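Trial Supervisors Wanted for the Keltard Picking Kit

Location: Tanport
Contract: fixed term, ending in June, with a possible extension
Hours: full time, days only
Posted: 9 February 2020

Tiren is looking for 2 people to supervise trials of the Keltard, our retrofit handling kit for humanoid robots. The kit is sold to packhouses and farm shops that already have a robot and want it to handle bunched fruit and mixed produce. It comes as a pair of end tools, the cabling and straps to fit them, and the handling software. You will run the robot through set tasks at our Tanport demonstration floor, write down what happens and report faults to the engineering team.

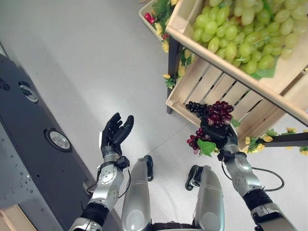
Most of the work is on grapes. They are an awkward crop for a machine, as the bunches vary in shape and a customer will not accept crushed berries. We train on artificial fruit first, and you will get used to handling bunches like the deep red one in the robot's right hand before moving on to anything perishable. Each task is repeated 60 times per fruit type, and the trial plan lists 271 tasks in total.

The customer for this round is Marchetti, a grower and packer that will decide after the trials whether to order. Their staff visit the floor and you will be expected to answer their questions clearly, including when the answer is that the kit cannot do something yet.

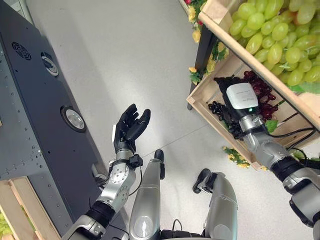
A normal day starts with checking the straps and cables on both arms and swapping the end tools if the plan calls for it. The kit supports a five-fingered hand and a gripper, and changing from one to the other should take a trained person a few minutes. After that you reset the crates between runs, start each run and keep the log.

You will need:
- experience of working near moving machinery
- tidy written English
- to be able to stand for long periods and lift full crates
- basic spreadsheet skills

A background in robotics is useful but we will train the right person. Packhouse or greenhouse experience counts for just as much.

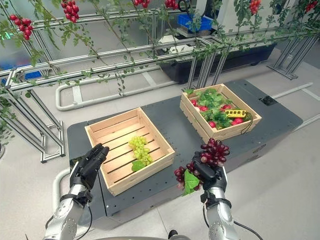

Training takes 3 weeks and is paid at the full rate. It covers safe stopping, fault reporting, crate layouts and the task software. You will be signed off on each part separately, and you will not run the robot alone until all of them are done.

You will report to Ettore Russo, who manages product trials.

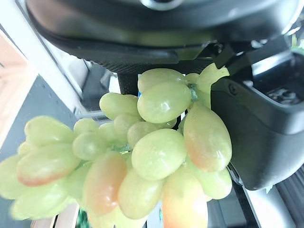
2 min read

How to apply

Send a CV and a short covering letter to Ettore Russo through the contact form on the Tiren website, with "Keltard trials" in the subject line. Tell us when you could start and whether you need help with travel to Tanport. Shortlisted applicants will be asked to spend a paid half day on the floor with the current team.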